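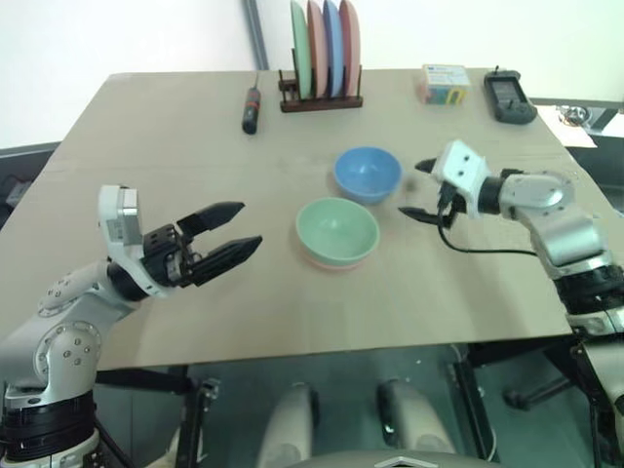

A two-arm cell must be set up in a fixed order, and this chapter follows that order from the table to the first slow run. The cell that we use through the book is the one at Menel, where the arms practise with kitchenware. Many beginners go at once to the software. They open the control program, they see two green lights, and they start to move the arms. In my own training at the Grodwood workshop I did the same, and I lost a whole afternoon to a loose table bracket. Look first at what lies on the table. Three bowls stand between the two grippers, and one of them, the mint-green, sits inside the pink one, so only a thin pink line can be seen under its rim. For the person at the keyboard these are two bowls. For a gripper which closes a few millimetres too low they are one thick bowl, and the difference must be decided during set-up, before any task is taught. The four plates in the rack ask for the same care, as they stand on edge and lean a little.

Chapter 6
Setting Up a Two-Arm Table Cell

Category: Workshop Practice / Cells and Fixtures
83 shares | 2 comments

6.1 What this chapter covers

After this chapter you should be able to prepare the table, check the grippers, lay the cables, set the zero position of both arms and write the set-up sheet. Calibration of the cameras is treated in Chapter 7. We assume that you have read the safety rules in Chapter 2 and that you know where the stop button of your own cell is placed.

6.2 The table

The table is a part of the machine. If it moves, every position which the arms have learned moves with it. Begin under the table, at the legs. Tighten the brackets by hand, then with the key, and push the table at each corner. You should feel no movement at all.

Then look at the top. At Menel we work on a matt surface, because a shiny one gives reflections which disturb the camera. A matt cover can crease with use, and a crease under a bowl is enough to tilt it. Press the cover flat from the centre to the sides. If the crease comes back, change the cover. Old marks may stay, but do not use them as position marks. Measure again every time.

6.3 The grippers

The two grippers of one cell need not carry the same fingers. Long fingers reach well into a rack or between two plates, but they bend more under load. Short fingers hold firmly and see less of the world. Write down which fingers are on which arm, and enter the length of each pair separately in the tool table. The most common fault in student cells is that one length has been entered for both arms.

Check the fingers in this way:

1. Open both grippers fully, with the arms at rest above the table.
2. Look at the tips from the front and from the side. They should be at the same height.
3. Close slowly on a strip of paper and pull it. It should resist equally on the left and the right gripper.
4. Open again and look for play in the wrist screws.

If a screw turns easily, take it out, clean it and put it back with a drop of thread lock. Do not only tighten it. It will be loose again in a week.

6.4 Cables

A cable which lies on the table is allowed, if its loop is large enough for the full movement of the wrist and if it stays outside the work area. Move the arm by hand to its farthest point and watch the loop. It must never become straight. On the older Urkden arms the connector is weak at the side, and a cable pulled tight will break there first.

6.5 Zero position

Set the zero of the left arm, lock it, then set the right. Never work on both together. The Deák method, which we explain in 6.7, uses a pin and a plate with a hole, and it needs no measuring instrument. When both arms are at zero, the distance between the two tool points in our cell should be 210 mm. Write the value that you find, also when it is wrong.

Related in this section
- Teaching a First Pick
- Replacing a Wrist Cable
- The Set-Up Sheet, Form 3692
- Cleaning Finger Pads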